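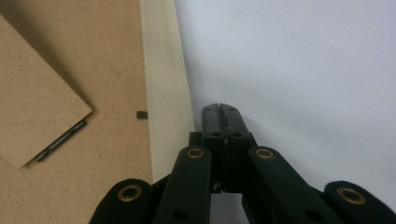
Everything out, then most of it back

7 min read

My kitchen had got to the point where I was buying things I already owned. Cumin, mainly. Also string, birthday candles, and a second potato masher that I bought in Incombe one wet afternoon because I was absolutely certain the first one had gone to the tip with the old cutlery tray. It hadn't. It was behind the slow cooker, which was behind the big roasting tin, which I never moved because the cupboard door only opens as far as the fridge will let it.

So in March I took a few days off and emptied the lot. Every cupboard, both drawers, the top of the wardrobe in the hall where the kitchen had been quietly spreading since Christmas before last. I'd always tidied by shuffling, you see. You open a cupboard, you push the tins to the left, you feel better for a fortnight! My friend Younes Benkirane, who used to fit kitchens and now mostly gives opinions about them, told me on the phone that I'd been rearranging the same mess for years and would I please just get it all out where I could see it.

I did it on the floor of the front room, on two old sheets. By lunchtime there was no way through to the sofa.

The first thing I learnt is that I am a lid person. I had so many lids. Lids for tubs that melted in the dishwasher, lids for jars, a lovely heavy glass lid that fits nothing in the house (I tried it on every pan, twice, and then on the fruit bowl, where it looked quite smart for a minute). I matched up what I could and put the leftovers in a carrier bag, and I'm ashamed to say the carrier bag stayed in the hall for another week before I could bring myself to do it.

The second thing was the flour. Three open bags, all plain, all folded over at the top with a different sort of peg. I tipped them together, made a batch of flatbreads for tea and froze the rest of the dough, and it was the best meal of the whole project, eaten standing up with butter and the end of some cheese because the plates were under the baking trays.

Now, my original plan was to spend money. I'd been looking at pull-out larder units in a brochure from Drirner, all soft-closing and beautifully lit, and I'd got as far as measuring. Erhan Coşkun from the flat upstairs came down to borrow a tape measure, found me holding it, and stayed for a cup of tea. He has the same kitchen as mine, same awkward corner, same door that bangs on the fridge. His trick is to take the door off. That's it! He took his off years ago and hung a bit of curtain on a wire. I went up to look and it's cheerful, a faded stripe, and you can reach right to the back with both arms.

I took mine off that evening. The screws were painted in and I swore at them a fair bit, and there's a chip in the frame that I shall fill when I get round to it. But I got the roasting tin out one-handed the next morning and I can't tell you how pleased I was.

The shopping, when I finally did it, was modest. I took the 444 out to Çetinkaya, the hardware shop past the station, and came home with a curtain wire, a packet of hooks, two wire shelves that stand inside a cupboard and give you an extra level, and a roll of that rubbery drawer liner. Ekrem Oral on the till talked me out of the fancy stacking tubs. He keeps his rice in old coffee jars, he said, and so did his mother. I had been ready to spend some 200 pounds and I walked out with enough change for lunch.

Putting everything back took longer than getting it out, and I'd warn anyone about that. It's tempting to do it by type, all the tins here, all the glasses there, like a shop. I tried that first and it was hopeless. I was crossing the room for a mug, crossing back for the tea, then over to the other side for a spoon. So I had another go and did it by what I'm up to at the time. Everything for a hot drink lives beside the kettle. Everything for baking is in one cupboard, down low, with the scales at the front and the cake tins standing on their sides like records. Packed lunches have a shelf. The slow cooker went on the bottom of the corner cupboard behind the new curtain, where it comes out without a fight.

The spices nearly beat me. I'd thought about alphabetical order, and Crescencio Ayala, who shares an office with me and cooks far better than I do, laughed until he had to put his sandwich down. His are in a shallow drawer, lying flat, labels up, with the ones he uses every day nearest his hand. I copied him shamelessly. The drawer liner stops them rolling about, mostly. The star anise still goes for a wander whenever I shut the drawer too hard.

Some things I couldn't part with and I've stopped arguing with myself about it. The jelly mould is one. I've made jelly in it once. There's also an enamel pie dish with a bad chip that came from the house at 207, where I lived with four other people and one working hob ring, and I'd no more throw that out than my own front teeth. It holds onions now.

What did go: the spare masher, a sandwich toaster with a frayed lead, most of the takeaway tubs, a set of glasses I have never liked. Volkan Çınar collected the better stuff for the Silum jumble sale and rang later to ask whether I'd meant to give away the whisk. I had not meant to give away the whisk. He dropped it back through the letterbox, handle first, and it took the pair of us some doing to get it past the draught brush.

A few months on, the corner cupboard is still good and so is the spice drawer. The shelf for packed lunches has filled up with carrier bags. I've got cumin, I know exactly where it is, and there are only two jars of it.

Contact us | © Home pages, all rights reserved | Back to top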